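Derkach Open Day, November: Progress Report for the Girkeck Fund

Prepared by Yoga Setiawan, project coordinator

This report covers the open day which we held in November under the second part of the grant. The plan promised one public demonstration before the end of the year, and this is now done. We received 39 visitors, most of them from small companies in Fesdale, and one school group of 12 pupils with their teacher. The doors opened at 10 in the morning and the last group left a little after four.

Each group stayed 20 minutes at the table. First they heard a short talk about the Esetti program, then they watched the two-arm robot work with everyday objects, and after that they could ask questions. The questions took more time than we planned, so the afternoon groups started late. 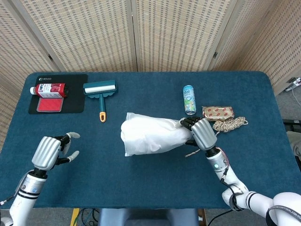 The choice of objects was the point which visitors discussed the most. In our first plan we wanted to use only blocks and boxes, but the companies told us in the spring that such objects say little about their daily work. For this reason we now prefer things that are soft or have a difficult shape, like the stuffed plastic bag which the right hand holds by its gathered end, or the coil of rope. A can standing upright asks for a different kind of care, and one visitor from a packing company stayed for two groups to discuss exactly this.

The cost of the day was 2,748 dollars, including transport, printed sheets and lunch for the staff. It is inside the budget line and we do not ask for any change.

Two points should be better next time. The sound in the hall was weak and people in the back row did not hear the talk. Also, the feedback form was too long, and many visitors returned it only half filled. We will send a shorter form to the companies by e-mail and add the answers to the final report.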